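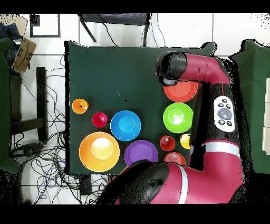 Emiliano Daza told me on the stairs that grippers are a solved problem and that I was wasting a train ticket on them. I've heard that before, usually from people with one to sell. He had no stake in it, so I wrote it down.

May 9, 2021
By Tanveer Jafri
4 min read

The visit was to Puda, in Cernier, who test end effectors for buyers who can't decide. Two were up for comparison, the Gestex two-finger and a vacuum unit from Mkhize. The job sounded like nothing much: pick up plastic bowls and cups from a green cloth and put them somewhere else. I had read the January brochure, which promised a success rate of 100 percent on "everyday tableware." I asked what counted as a success. A lift, I was told. Whether the cup then landed on its side was a separate column, and the brochure had left that column out.

Bowls are a fair test, I'll give them that. A finger gripper has to come down with one finger inside the rim and one outside, and a shallow bowl that has shifted a little will skate away when it's nudged. Vacuum wants a smooth patch facing up, so it likes the bottom of a wide bowl and has a poor time with narrow cups. You could pick a winner in advance just by choosing what goes on the table. I said so. The engineer running the tests agreed faster than I expected and said customers do it all the time.
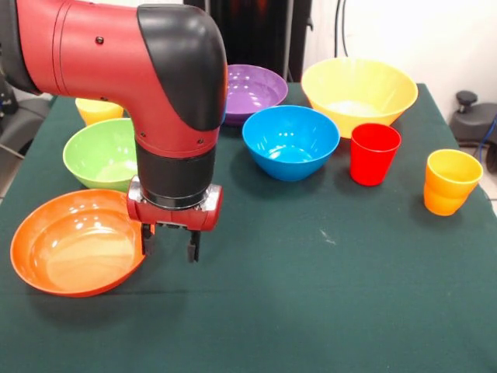 The approach is where I'd look if I were spending money. Closing the fingers takes no time at all, and the sales sheets love to quote it. Getting them to the right side of a rim, at the right height, without knocking the neighbor over, is slow and depends far more on the camera and the controller than on the gripper. Puda runs both units with the same settings, 60 percent of full arm speed, and I asked to see a run at 100. That wasn't on the schedule. Perhaps another time.

I also asked who lays the table out between runs. A person does, by eye, from a printed sheet. Fine, but then I don't see how a difference of 2 points between the Gestex and the Mkhize means anything, and I'd want the raw logs before repeating it to anybody. They have promised to send them.

Daza asked on the way out if I'd changed my mind. I told him I'd wait for the logs.

We use cookies to improve your visit. By continuing to browse you accept our cookie policy.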